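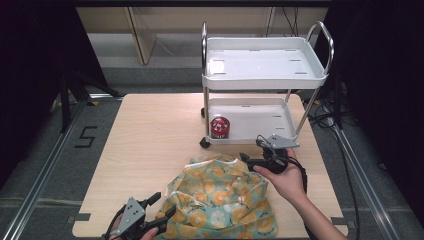 Hand-held grippers on either side of a patterned cloth, with the two-tier cart standing at the back of the table.

Lewis Semple wrote most of the working rules that Prultover applies to its hand-held gripper stations, and he would like them to be shorter. The current edition, dated 19 August 2022, has 61 clauses. He thinks a third could be merged.

"People read the first page and the page that applies to their task," he says. "So the first page has to carry the table, the floor and the cables."

The floor comes first. Each station has a number, and the number is repeated in the log for every recording made there. Semple prefers large taped figures to printed labels. An operator looking down at the work should be able to confirm the station without turning around. The table position is marked in tape as well, and is checked at the start of a shift.

"If the table moves, you write it down and you put it back," he says. "You do not adjust the tape to fit the table."

Cables get four clauses. They must leave the work surface on the operator's outer side — never across the front — and must have enough slack for a full reach. The draft had specified a minimum length of 700 millimeters past the table edge. That figure was dropped after the Brollerham site showed that it depended too much on the height of the operator.

Cloth tasks have their own section. The item is to be bunched by hand before each attempt, and both grippers start open and clear of it. Semple resisted requests for a standard fold pattern at the start. "A standard heap is a contradiction," he says. "We specify the item and the area it may occupy. The folds are left alone."

Objects that are not part of the task may stay on the table if they are listed. An audit at Pestow went through 831 recordings and found the list missing or out of date in 5 of them. Semple considers that acceptable but wants the field made mandatory.

The next revision is due in October. Buchanan, the second site, has asked for a clause on gripper mounting plates, covering bolt checks and who signs for them. Semple has a draft of it — two sentences long.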